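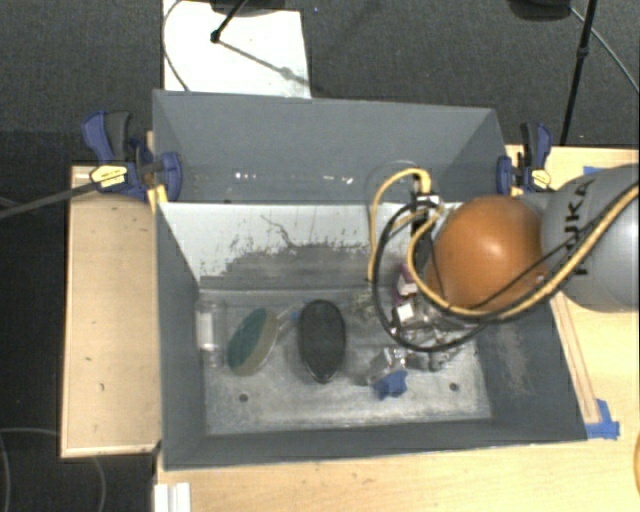

The first time I heard Constanza Acuña speak, she was standing on a plastic chair in the Pletisari bus depot, yelling over a diesel engine about water bills. I had come to town to write about jobs, which is what everyone in the capital thinks elections are about. Fair enough – the governing party had plastered the place with posters promising factories. Constanza didn't mention factories once. She talked for 11 minutes about pipes, and people missed their buses to listen!

I've covered local politics for a long time (too long, my sister says) and I thought I knew how these races went. The mayor had held Pletisari for 4 terms. He had the radio station, the football club and most of the billboards. Constanza had a borrowed van and a cousin with a printer.

Then came March, and the meeting at the Tarkitz market hall. The permit was pulled that same afternoon, something to do with fire exits, but 2000 people turned up anyway and stood in the street. I was squashed against a fruit stall, taking notes on the back of a receipt. The police came, looked at the crowd, and parked three streets away. I've never seen a quieter standoff. Somebody's grandmother handed an officer a peach.

"I was terrified," Constanza told me later, over coffee so strong I didn't sleep. "I kept thinking, if one person throws a bottle, that's the whole story."

No bottle got thrown. What the mayor's office did instead was send letters. Oriana Insaurralde, who runs a small pharmacy on the Flosora road and had put a campaign sign in her window, got three of them in a week. One was about her awning. She framed it and hung it behind the register, right next to her license, and she'll read it to you if you ask (I asked twice).

Constanza lost the mayor's race in the end, by less than anyone expected, but her list took three seats on the council. The first thing they asked for was the water company's accounts. They're still waiting for half of them, and she's still asking at every session, usually before the minutes have been read.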